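Re: [grippers] stiff fingers vs. soft pads on thin cartons
5 Mar 2022

Ermira Jurić wrote:
> Has anyone run the Anunska fingers on light cardboard? Ours
> crush the box before the force limit trips.

We have, on the Parnmont arm. With the stock black plates and the jaws wide open, the approach to a shortbread box lying diagonally on the table is fine. Closing is where we lose it. At force setting 9 the carton buckles, at 6 it holds, at 2 it slips on the lift.
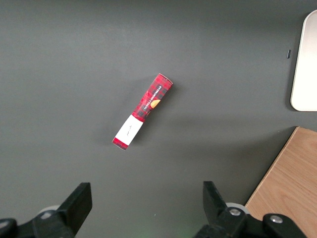
Ghumman replied off list that the setting matters less than closing speed, and that he would halve the speed before buying pads. I haven't tried that yet.

The wrist camera gives us the box angle well enough. Controller is the Dradton, firmware 1989.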